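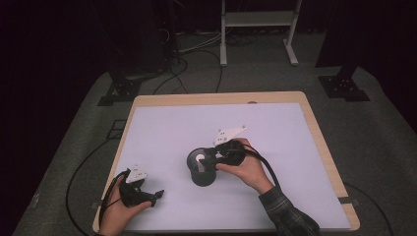 Covering a Small Wooden Table With a White Work Board

A loose board on a tabletop gives you a flat, pale surface for crafts, sorting, repotting or light repair, and it keeps cups and tools off the wood. The method below uses no screws and no glue. It was written for the Stinum side table, a light wood table with a plain square edge, but any low table with a flat top will do.

What you need

White board, smooth on one face, larger than you need
Tape measure and pencil
Straightedge
Utility knife or fine saw, depending on the board
Sanding block, medium and fine
Black cloth tape
Non-slip shelf liner
A dry cloth

1. Measure the top

Measure the length and width of the table in two places each. Small tables are often out of square, and the lower figure is the one to use. Write it down before you move the table.

2. Allow a margin

Subtract the margin from each side before marking the board. A narrow strip of bare wood left showing along the edges lets you get a fingertip under the board to lift it. A board cut flush looks cleaner on the first day, but it catches sleeves and chips at the corners.

If the table sits against a wall or a shelf stand, keep the margin on that side as well. Crumbs and sawdust collect there and have to be brushed out.

3. Cut and sand

Mark the cut line on the back face. Foam-core and card-faced boards cut with a knife in several light passes. Hardboard needs a saw. Support the waste side for the whole length of the cut so that it doesn't tear at the end.

Sand the edges with the medium block, then the fine. Round the four corners slightly. Wipe off all dust, front and back.

4. Fit the liner

Cut the shelf liner 2 inches smaller than the board in both directions. Lay it flat on the table with no folds – a single crease will make the board rock. Set the board on top and press down at each corner in turn. If one corner lifts, turn the board end for end and try again before you start adding packing.

5. Mark the position

Put one short piece of black tape on the left edge of the table and another on the right, at the same distance from the front. Make a small pencil tick on the side of the board level with each one. When the board has been off for cleaning, line up the ticks with the tape and it goes back in the same place.

Don't run tape from the board onto the wood. Grutwood oil finish, in particular, will come away with it.

6. Test it with a cup

Stand an empty cup near the middle of the board. Pick it up by the rim, set it down, and slide it a few inches each way. The board should stay where it is. If it creeps, the liner is dusty or too small. Rinse it, let it dry fully, and repeat the test.

A dark cup is useful for this, as any scuff it leaves shows up at once on white.

Care

Wipe with a damp cloth and mild soap. Pencil comes off with a white eraser. Solvents cloud most coated boards and should be kept away from the cut edges, which soak up liquid and swell. Lift the board once a month and let the wood underneath air for an hour.

Replace the board when the face is cut through. Until then, flip it if both sides are finished.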